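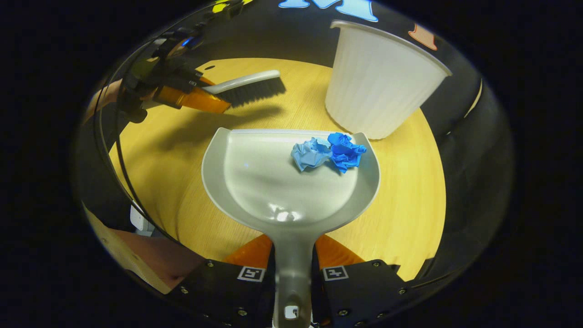

Two paper balls in the dustpan, brush and bin at the table. Tuler open day, April 21, 2024.

Zainab Onuoha runs the sweeping bench at Tuler, where visitors can work the hand-held grippers themselves. "The brush hand is the hard one," she said. "People press too much."

Her group wants 1,000 sweeps on record by May – 90 came from the morning's visitors. Are the poor ones deleted? "No. We label them and keep them."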